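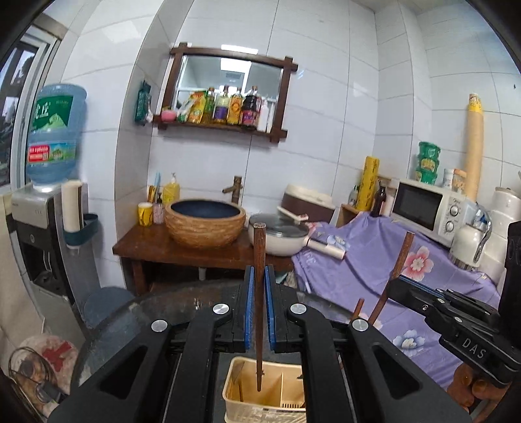

Accueil > Opinions > Défense et budgets

Acheter des avions ne suffit pas, il faut aussi les entretenir

Par Fulvio Mancuso — septembre

Le ministère a confirmé la commande d'hélicoptères de transport auprès de Skuvent, et le débat parlementaire a porté presque entièrement sur le prix d'achat. C'est une erreur de méthode. Un appareil militaire coûte surtout après sa livraison, et le dossier soumis aux députés ne consacre que deux pages à la maintenance.

La base de Raninitz donne une idée de ce qui nous attend. Ses ateliers disposent de 80 mécaniciens qualifiés pour un effectif théorique de 300. Les postes vacants sont publiés chaque année, les candidats partent dans le civil dès la fin de leur contrat, et les appareils restent au hangar faute de bras pour signer les visites périodiques.

On répond que le constructeur assurera le soutien. Le contrat prévoit en effet 2172 heures d'assistance technique, réparties sur toute la durée du programme. Une fois ce volume épuisé, chaque intervention sera facturée au tarif du fournisseur, sans plafond. Je ne connais pas d'entreprise privée qui accepterait une clause pareille.
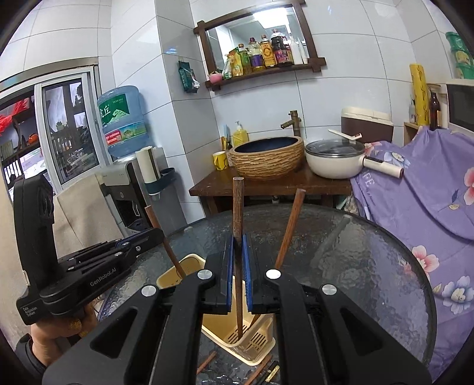
L'autre difficulté concerne les pièces. Le dépôt de Hourani gère encore ses stocks avec le logiciel Gristura, dont la mise à jour a été repoussée deux fois. Lors du dernier inventaire, 700 références étaient introuvables ou mal classées. Certaines avaient été rachetées alors qu'elles se trouvaient sur une étagère voisine.

Je ne conteste pas le besoin d'hélicoptères neufs. Les anciens sont usés et les équipages le disent depuis longtemps. Mais je voudrais que le Parlement vote d'abord un budget d'entretien distinct, protégé des arbitrages de fin d'année, et une prime de fidélité pour les mécaniciens. La commande peut attendre quelques mois — la formation d'un technicien, elle, prend quatre ans.

Contact | Mentions légales | Tous droits réservés | Haut de page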